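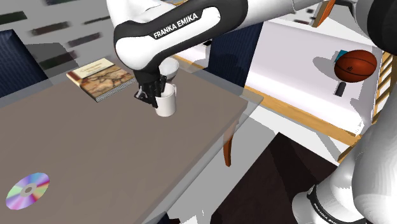
桌上的杯子和碗，左边一本封面印着老地图的书。

03/03/2024 开一串，聊老地图。准确地说，聊围着老地图打转的那些故事。我喜欢老地图，喜欢了很多年，所以对这些故事的耐心越来越差。想到哪写到哪，没有提纲。

1/
先说那句"此处有龙"。随便翻一本讲古地图的通俗读物，十有八九开头就是它：古人每走到世界的边缘，就在空白处写上"此处有龙"。很有画面感，我小时候也信。

2/
问题是你去找实物，几乎找不到。常被拿出来讲的是一个十六世纪初的小铜地球仪，拉丁文，刻在亚洲东南那一带。后来又有一个刻在鸵鸟蛋上的，跟它关系很近，年代还有争议。就这么点东西，撑起了"古人每每如此"。

3/
有人会说地图上确实画了怪物啊。对，画了，海怪、大象、狗头人，画了很多。可是画一头海怪，跟写那句话，是两件事。海怪有时候是从动物图谱里抄来的，有时候是客户多付钱要的装饰。拿它来证明"古人对未知的恐惧"，中间跳了好几步。

4/
我对"古人的恐惧"这类词一向过敏。一个画图的匠人，接单，描线，上色，交货。他那天怕不怕，图上看不出来。

5/
起因是上个月逛Brirkotthorpe的旧书市，有个摊位专卖"古董地图"，摊名叫Skindero。装裱好的，米色卡纸，细木框，统一价。我站着看了挺久，越看越不对劲。

6/
十几张图，产地从葡萄牙写到荷兰，黄的程度一模一样。同一种茶色，同一种四角发暗。纸会老，但不会商量好一起老。

7/
我问摊主有没有压痕。铜版印的图，版子压进纸里，四周一般会留一圈凹下去的边，手指一摸就知道（裁过边的另说）。摊主说装在框里不方便拿。行吧。

8/
旁边一位女士倒是很开心，买了一张"十七世纪的"。我没吭声。事后想，该不该吭声？她要是就图好看，那价钱买个框也不亏。她要是当文物买的，我那几分钟的沉默就有点差劲。到现在没想明白。

9/
回来跟 Loubna Amrani 说这事。她修纸修了半辈子，听完只问我一句：你用放大镜看点了没有？没有，我没带放大镜，谁逛书市带放大镜。她说她带。

10/
她教的办法很土：凑近看线条。铜版线是实的，墨微微凸起来。现代胶印放大了是一片小网点，彩色的尤其明显。十倍放大镜，便宜的就行。不过老石印和早年的珂罗版没有那种规则网点，这招也有看走眼的时候。她特地让我把这句写上。

11/
还有一种更隐蔽：图是真老图，颜色是新上的。十九世纪的书里拆下来的黑白插页，今天拿水彩涂一遍，身价翻倍。严格讲不算假货。可标签上写"手工上色古地图"，每个字都对，合起来让人误会，这种写法我最烦。

12/
拆书这事顺便骂一句。一本完整的地图集，拆开单张卖比整本卖赚得多，于是就有人拆。墙上那张好看的，很可能是从一本好好的书里割出来的。家居博主教你"用古地图提升客厅的故事感"，这段故事一般不讲。

13/
说回通俗读物。第二大俗套：幽灵岛。书里会说，某某岛在地图上存在了几百年，直到有人开船过去，发现什么都没有。讲得像鬼故事。

14/
其实多半很无聊。有人在坏天气里看见一道云或者一片浮石，记了个位置，经度本来就测不准，下一个人照抄，再下一个人抄前一个人的。删掉一个岛的风险比留着大：留着，船绕一下；删了，万一真有，船就撞上去。制图的人偏保守，我要是他我也留着。

15/
南太平洋那个"桑迪岛"，2012年才被科考船确认不存在，新闻当时写得好像海洋吞了一座岛。更早就有人去过那片海域，也早有海图把它去掉了，只是数字数据里一直留着。一条错误记录在数据库之间抄来抄去。这故事里没有神秘，只有复制粘贴。

16/
加利福尼亚画成岛，也是常客。书里喜欢说"欧洲人误以为"。可是早期有图把它画成半岛，画对了，后来又改成岛，错了一百多年。所以这是一个从对变错的例子。凡是爱讲"认知不断进步"的书，讲到这里都会含糊过去，你们可以留意一下。

17/
我手边有一本Seixas出的，书名就不提了，宣传语写"收录3,497幅珍稀古图"。我看到这种数字就想较真。

18/
Natalie Penrose 比我更较真，她真的去数了图版目录，得到的是976。我们俩对着那个差额琢磨了一晚上。她的猜法是把局部放大图、章首装饰、页眉小图全算进去了。我的猜法是编辑换过方案，腰封忘了改。都是猜，没写信去问过。

19/
而且"珍稀"是什么意思？里面相当一部分是当年印量很大的图，哪个像样的图书馆都有，网上还有高清扫描可以免费下。稀的是把它们印成一本的纸价。

20/
公平一点：那本书印刷不错，地名索引做得认真，我查东西经常用到。我不满的只是腰封和前言。前言第一页就是龙。

21/
第三个俗套：假街道，也叫陷阱街。说制图公司故意画一条不存在的路，谁抄了谁露馅。这个有真事做底子，美国纽约州的 Agloe 就是，两个人的姓名缩写拼出来的假地名，后来那里真开了一家店用了这个名字。好故事，我承认。

22/
但是现在只要地图上有个错，底下就有人评论"这是陷阱街，防抄袭的"。拜托。地图上的错误多得很，绝大部分就是错了。拼写错，搬迁没更新，有人把私家车道标成了公路。

23/
我用Zumer那个地图应用，它长期认定我家后面有一条小巷可以穿过去。那里是一堵墙。外卖员每周都要跟这堵墙见一次面。我报过错，收到自动回复，感谢我的贡献。那条巷子还在。

24/
如果三百年后有人写通俗读物，大概会把这条巷子写成"消失的小巷"，配一段我们这代人对捷径的渴望。

25/
第四个，可能要得罪人：墨卡托投影是殖民主义的阴谋。每隔几个月就有一个视频，告诉你"你从小看的地图骗了你"，格陵兰其实没有那么大，非洲其实很大。

26/
面积失真是真的，非洲的面积是格陵兰的十几倍，在墨卡托图上两者看着差不多。教室墙上长期挂这个图，确实不是好选择，这一点我没有异议。

27/
可这个投影1569年出来的时候，标题里就写明了给航海用。它的好处是保持角度，直线就是恒定航向，船长拿尺子能用。为了这个好处牺牲了面积。拿它当世界面积对照表挂墙上，是后来的人选的，该怪谁可以再讨论。

28/
视频讲到最后，总会推出一张"真实的"世界地图。没有这种东西。球面摊平必有失真，你只能挑哪里失真。说自己那张是真的，跟前面那位卖框的摊主是一路的话术。

29/
有朋友私信说我扫兴，说大家就是看个热闹，何必呢。我想了想，扫兴我认。但热闹本身不缺素材啊！真的档案里好玩的东西多得是，犯不着翻来覆去只讲一条龙。

30/
比如边角上的比例尺。有些老图一张图上并排画三四种里，德国里、法国里、西班牙里，长短各不相同，读图的人自己挑。你想象一下两个商人拿着同一张图谈路程，各用各的里。

31/
比如献词。很多图的漂亮涡卷框里写的是一大段马屁，献给某位公爵。换了公爵，铜版不换，把名字那一小块敲平重刻。有时候敲得不干净，旧名字的笔画还能看出来一点。我能盯着这种地方看半小时。

32/
铜版本身也是。一块版子可以用几十年，卖给下家，下家改个年份接着印。所以图上写的年份和印出来的年份，完全可以不是一回事。买图的人问"哪年的"，老实的卖家会反问你问的是哪一个年。Skindero那摊没反问我。

33/
再比如空白。有的地方一片空白，书上就说"未知之地，引人遐想"。也有可能是刻版的人那部分资料没到，也有可能是出资人只关心海岸。内陆住着一大堆人呢，人家对自己家门口清楚得很，空白只是画图那边的空白。

34/
Natalie 说我应该给自己定条规矩：读到"古人相信"四个字就停下来，问是哪个古人，在哪里写的。我试了，一本30章的书读了两个月没读完。规矩现在放宽到只问章首那句。

35/
有人在评论里问入门看什么。我不推荐书名，推荐一个动作：找一家开放扫描件的图书馆，挑你老家那一片，从最老的一张往后看，看同一条河在不同图上怎么拐弯。看到第五张你就会开始起疑心，这时候再去读书，免疫力好很多。

36/
也有人问家里挂复制品丢不丢人。不丢人。我自己走廊里就挂着一张，印刷品，背面写着哪年哪里印的，价钱也是印刷品的价钱。客人问，我就说是复制的。

37/
有人甩给我一个拍卖链接，编号1,189那件，说"专家鉴定为存世孤品"，问真不真。我看不出来，隔着屏幕谁也看不出来。我只想问是哪位专家，说明里没有名字。"专家"和"古人"在这个行当里待遇一样，都不配有名字。

38/
更正一下第3条：狗头人主要见于更早的中世纪世界图，跟我说的接单上色的年代不太对得上，我写顺手混在一起了。谢谢指出来的那位。骂别人含糊，自己也含糊，记一笔。

39/
再补第7条：有读者说他家那张裁掉了边，摸不到压痕，问是不是假的。不一定，裁边、裱衬、压平都会让痕迹变淡。看线、看纸、看背面，一样一样来，别拿一条就下结论，我那条写得太干脆了。

40/
六月Brirkotthorpe还有一次旧书市，Loubna 说一起去，她带放大镜，我负责开口问能不能拆框。能问出什么到时候接在这串下面。今天先写到这儿，去吃饭了。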